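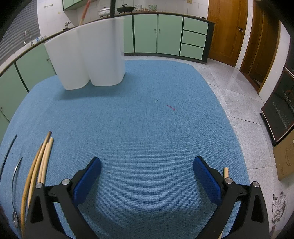 Science > Materials > Cloth and thread

How thread becomes cloth

By Danang Sumampouw
February 15, 2026
Reading time: 5 minutes

Cloth is a flat, bendy material made from threads. Most of the cloth in a house is either woven or knitted. Woven cloth is used for bed sheets, tea towels, jeans and tents. Knitted cloth is used for jumpers, socks and T-shirts. This page explains woven cloth, starting with the smallest part.

Fibres

A fibre is a very thin strand, like a hair. Cotton fibres grow around the seeds of the cotton plant. Wool fibres grow on sheep. Linen fibres come from inside the stem of the flax plant. These are called natural fibres.

Polyester and nylon are made in factories. The solid plastic is melted and pushed through a metal plate with tiny holes in it, and each hole gives one strand. The strands harden as they cool. A strand made in this way can be as long as the factory wants it to be. A cotton fibre is usually shorter than your little finger.

Spinning

One cotton fibre is weak. To make a thread, many fibres are laid side by side and twisted. The twist presses them against each other, and the rubbing force between them, called friction, stops them from sliding apart.

You can test this with a ball of cotton wool. Pull a small piece from each side and it comes apart at once. Now pull out a thin strip, roll it between your fingers so that it twists, and pull again. The twisted strip is harder to break.

Thread can be twisted in two directions. In an S twist, the fibres slope the same way as the middle part of the letter S. In a Z twist, they slope like the middle part of the letter Z. Two or more single threads may then be twisted together to make a thicker one. This is called plying. The plying twist normally goes the opposite way to the first twist, so that the finished thread does not curl up on itself.

Warp and weft

Woven cloth needs two sets of threads. The warp threads run along the length of the cloth. The weft threads run across it, from side to side. The warp is put on first and held tight by a frame or machine called a loom. The weft is then passed through it, one row at a time.

On most looms the warp threads go through small loops called heddles. When some heddles are lifted, a gap opens between the raised threads and the lowered ones. The gap is called the shed. The weft goes through the shed, and a comb called the reed pushes it up against the row before. The heddles then change places and the next row begins.

At each side edge of the cloth the weft turns round and goes back. This makes a firm edge called the selvedge. A cut edge has no selvedge, so its threads can work loose. This is known as fraying. A hem, which is an edge folded over and stitched, keeps the loose ends inside.

Three kinds of weave

Plain weave is the simplest. The weft goes over one warp thread and under the next, all the way across. In the next row it does the opposite. Plain weave is firm and looks the same on both sides.

In twill weave, the weft might go over two threads and under two. Each row starts one thread further along, and this makes sloping lines. Look closely at a pair of jeans to see them.

In satin weave, each thread passes over several others before it goes under one. The long stretches on top are called floats. They reflect light evenly, so the cloth looks shiny. They also catch on rough things more easily than the short crossings in plain weave.

Counting threads

Cloth makers measure how closely the threads are packed. They count the warp and weft threads in a small square of cloth. A sample of cotton sheet with 400 threads in a square inch has a finer weave than a sample of canvas, where the threads are thick and fewer of them fit.

Colour

Cloth can be dyed after it is woven, and then it is usually one colour all over. Thread can also be dyed before weaving. If the warp is blue and the weft is white, both colours show in the finished cloth. Checks are made by changing the colour of the thread at regular places in both the warp and the weft.

Try it: a card loom

You will need a piece of stiff card, scissors, wool and sticky tape.

Cut a row of small slits along the top edge of the card, each 1 cm from the next. Cut a matching row along the bottom. Tape one end of the wool to the back of the card. Wind the wool up and down the front, passing it through the slits, until every slit is filled. Tape down the other end. This is your warp.

Take a second piece of wool in a different colour. Pass it over the first warp thread, under the second, and so on. On the way back, go under the threads you went over before. Push each row down with your fingers. Do not pull the weft too tight or the sides will bend inwards.

When the card is full, cut the warp threads at the back and knot them in pairs close to the weaving.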